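Section 5. Clearing and Sorting the Kitchen Worktop

This section forms part of the Stuneo Household Set-Up Guide and should be read together with Section 2 (Waste and Recycling Points). It applies to all furnished flats in which a Cirillo worktop and Unex base cabinets have been fitted. Residents should complete the procedure before the first use of the kitchen and repeat it whenever the worktop is to be cleaned in full.

5.1 Before you begin

Set aside a period in which the kitchen is not needed for cooking. The following should be to hand:

- one open bucket or bin for items to be discarded
- one cloth, slightly damp
- one dry cloth
- a lidded box for medicines
- washing-up liquid

Place the bucket on the floor close to the base cabinets, where it can be reached from the worktop without stepping back. It must not be stood on the worktop itself.

CAUTION: Floor tiles may be slippery when wet. Wipe up any spillage before continuing.

5.2 Removing items for disposal

1. Begin at the end of the worktop furthest from the sink and work towards it.
2. Pick up each item in turn and decide whether it is to be kept, moved to another room or discarded.
3. Empty plastic containers over the sink and replace the cap, if there is one.
4. Place discarded containers in the bucket one at a time. Do not throw them.
5. Stop filling the bucket when its contents reach the rim.
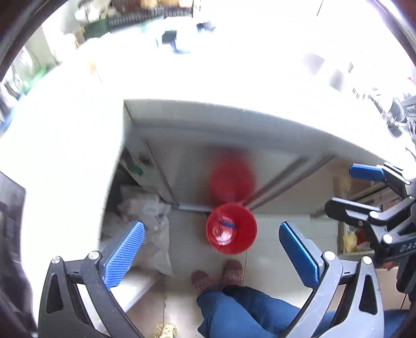 Containers made of clear plastic should be kept apart from general waste wherever the building provides a separate collection. A round bucket with smooth inner walls is preferred for this purpose, as it can be rinsed out easily. The red one standing on the tiles with a clear container inside it is suitable, and residents may use any bucket of a similar pattern. Glossy cabinet panels mark readily, and the bucket should be lifted clear of them when it is moved. Containers which still hold liquid must not be placed in the bucket on their side.

Note: The collection point accepts bags of up to 5 kg. Heavier loads should be divided between two bags.

5.3 Items requiring separate handling

Certain articles commonly left on a kitchen worktop must not be treated as ordinary waste, nor should they be stored beside food. They are dealt with as follows.

Medicines. Keep each medicine in its original box, together with its leaflet and any pharmacy label. Close the end flap fully. Medicines must be moved to the lidded box and stored out of the reach of children. Those which are out of date or no longer required should be returned to a pharmacy. They must not be emptied into the sink or the bucket.

Chargers and adaptors. Unplug the charger and detach any cable before moving it. Store chargers in a dry drawer, away from the sink. A charger that has been splashed must not be plugged in again.

CAUTION: Never handle a plug or socket with wet hands.

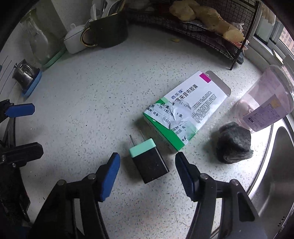
Scouring materials. Steel wool should be rinsed, squeezed out and left to drain on a dish or rack. It must not be left directly on the worktop, where it may leave rust marks, and it must not be used on the worktop surface or on the cabinet fronts.

Bottles. Stand all bottles upright with their caps closed. Read the label before deciding where a bottle is to be kept. Cleaning products belong in the cupboard beneath the sink, and the child lock on that cupboard should be engaged.

Glass jars. Move tall jars with both hands. Where a jar stands on a tray, remove the jar first and then the tray.

5.4 Wiping down

1. Add 5 ml of washing-up liquid to 2 litres of warm water.
2. Wipe the worktop from the back edge to the front, including the inner corner.
3. Wipe the front edge separately and dry it at once.
4. Wipe the rim of the sink and dry it with the second cloth.
5. Leave the surface clear until it is fully dry.

Note: Zidel surface cleaner may be used in place of washing-up liquid. Follow the dilution given on the bottle and do not mix it with any other product.

5.5 Returning items

Only articles in daily use should be returned to the worktop. Leave 300 mm clear on either side of the sink and keep all electrical items outside this area. Pans which have been heated above 80 °C must be placed on a stand. Empty and rinse the bucket before putting it away.

Damage to the worktop, the cabinet panels or the floor tiles should be reported using the form in Section 8.

Section last revised: May 11, 2019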